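A Friday at the Prikent Papercraft Fair

I went for one sheet of cream cardstock and a look around. The cardstock I forgot.

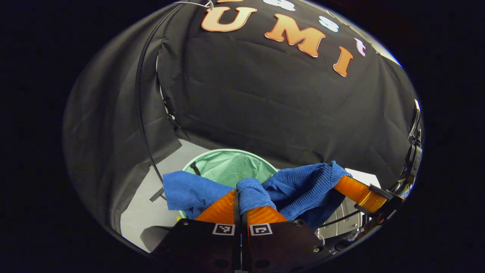
Doors opened at 10, and by then the line for the Fluver table already reached the coat rack. Fluver had brought its spring stamp sets, heavy on hedgehogs, plus a bin of discontinued dies at 3 dollars each. I elbowed in politely and came out with a teapot, a snail and something that is either a cloud or a sheep. It will be a sheep on birthday cards and a cloud on sympathy cards.

Nyitrai was showing alcohol inks, 181 shades of them, and I would like to meet the person who can tell the last 17 grays apart. The lady at the table could, or said so with great confidence. I bought two. They are the same gray.

The make-and-take at Sivano ran 60 minutes and covered a slider card with a hidden tab. Mine slides one way. The glue was good, though, as I learned when I tried to get the tab back out.

Lunch was an egg sandwich eaten standing up, with glitter in it. Parking is free behind the hall if you get there before 9:30. Bring your own bag, the ones at the door are thin and my snail went through the bottom somewhere near the exit. Went back for him. He's on a get well card now, drying.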